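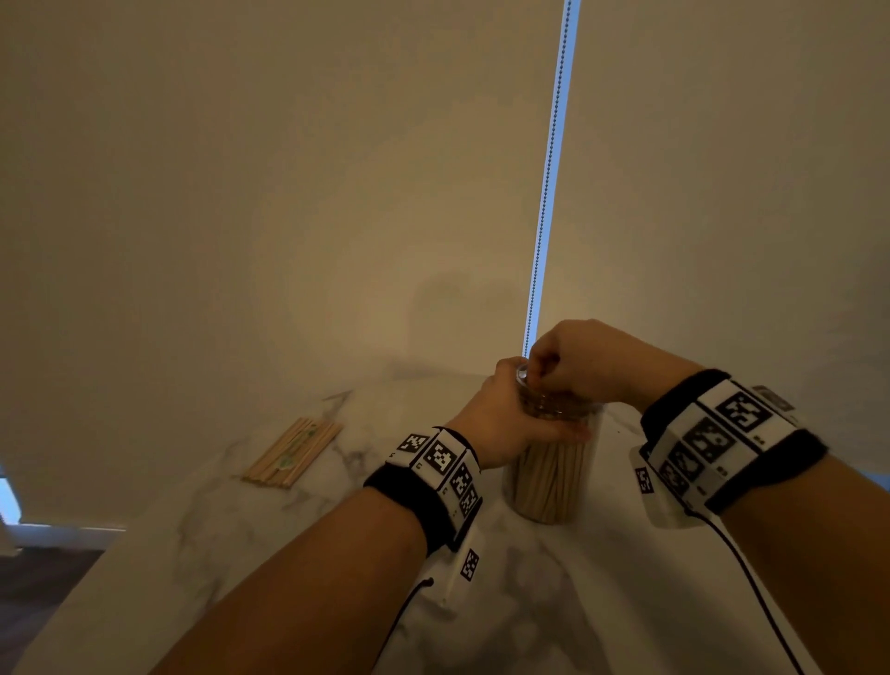 Skewer (kitchen utensil)

A skewer is a thin stick of wood or metal used to hold pieces of food together, most often while they are grilled or roasted. Wooden skewers are sold in bundles and are normally thrown away after one use. Metal ones are washed and used again. The word is also used for the dish itself, as in "a chicken skewer".

Materials

Wooden skewers are commonly made from bamboo, which splits cleanly along the grain. They are round in section and sharpened at one end. Metal skewers are often flat or twisted, so that food does not spin when they are turned.

Sizes

Short skewers are used for party food, fruit and cheese. Longer ones are used for kebabs and for testing whether a cake is done. The Flerico range, sold in packs of 200, comes in lengths up to 30 cm. Flikton makes a thicker type for toasting marshmallows — these are also used as plant supports.

Storage

Paper sleeves and thin plastic bags tear easily once opened, and the points soon work through the sides. Many households move skewers into a tall jar or canister with a lid. Light tan skewers show up well in a clear plastic container, and it is easy to see when the supply is running low. The container should be a little taller than the skewers, which are stood upright in a bundle. A large pack may need to be put in by the handful, with one hand steadying the container while the lid is taken off or put back.

Wooden skewers keep best in a dry cupboard. Damp ones can go mouldy and should be thrown away. Lidded jars are also safer than open drawers, where loose points can prick the fingers. In The Tidy Larder, Kiyoshi Uchida suggests keeping short and long skewers in separate jars.

Preparation and use

Wooden skewers are often soaked in cold water for 30 minutes before grilling to slow down charring. Food is cut into even pieces and threaded on with the point facing away from the hand. A gap is usually left at the blunt end for holding.

See also

Cocktail stick
Kebab
Satay
Food storage container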